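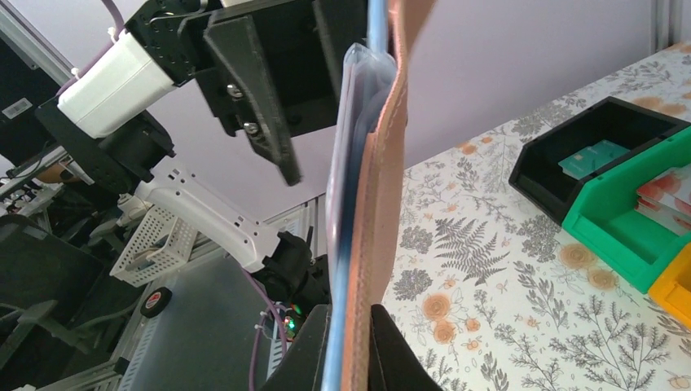 Tan cover with the stitched seam, blue strip and clear sleeve behind it.

Jandmont card and document holders, reviewed
Sep 12, 2020

I bought two of the Jandmont stitched holders in February, one tan and one orange, to replace a biscuit tin full of loyalty cards, guarantee slips and appointment cards. They are small books of clear plastic sleeves inside a soft stitched cover. Both have been in regular use since then, the tan one in a coat pocket and the orange one in the hall drawer.

Jandmont calls the cover material "leather feel". It bends like a thin leather and has none of the smell. The stitching was neat on both when they arrived and no threads have come loose. I paid £6 each from Grastard, who sent them in a padded envelope with no other packaging. Delivery took four days.

The tan one shows wear sooner. Mine has gone a bit fuzzy along the stitched side, where it rubs against keys. A wipe with a barely damp cloth takes off surface dirt but does nothing for the fuzz. If you want one for a pocket or a handbag I would pick a darker colour, and there is a navy in the range. 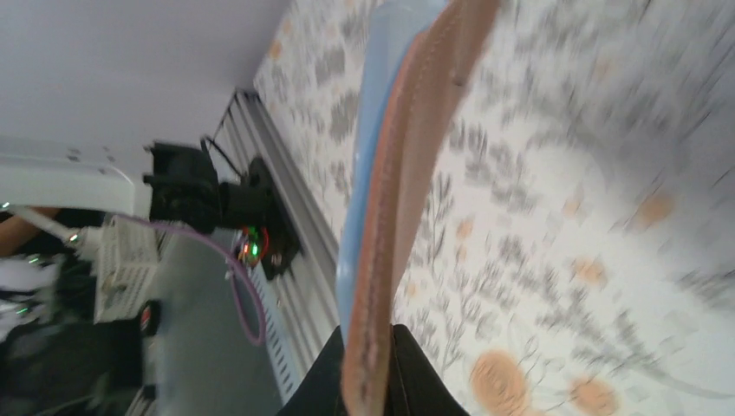 Stiffness is the other thing to know about. For the first few weeks the cover would not stay shut on its own, and I kept it under a heavy book overnight. It now closes flat when half full. With every sleeve in use it springs open again, and there is no popper or elastic to hold it. The older Rissanen holder I had before this one did have a popper, though its sleeves split at the corners within a year.

The sleeves themselves are good. They are thin and clear enough to read small print through, and the rounded corners do not catch when you push a card in. Ordinary bank-sized cards fit with a little room to spare. Till receipts need folding first. New sleeves cling together, so run a thumb down the edges before you start filling them.

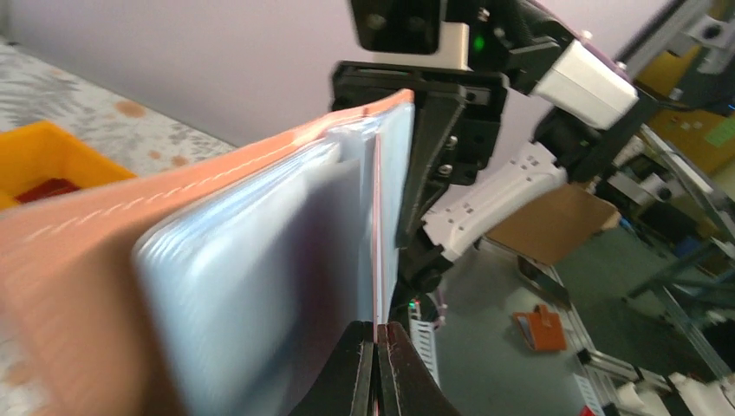
Orange has turned out to be the more useful of the two, mainly for being easy to find in a full drawer. I keep guarantee slips in the front half and spare passport photos at the back. The colour has not rubbed off on anything – I had wondered about that, as a red Gasora purse once marked a whole drawer lining.

You cannot add or remove sleeves, so buy for the number of cards you have. Refills would be welcome.

Four stars out of five for the orange, three for the tan. I would buy the orange again at the same price.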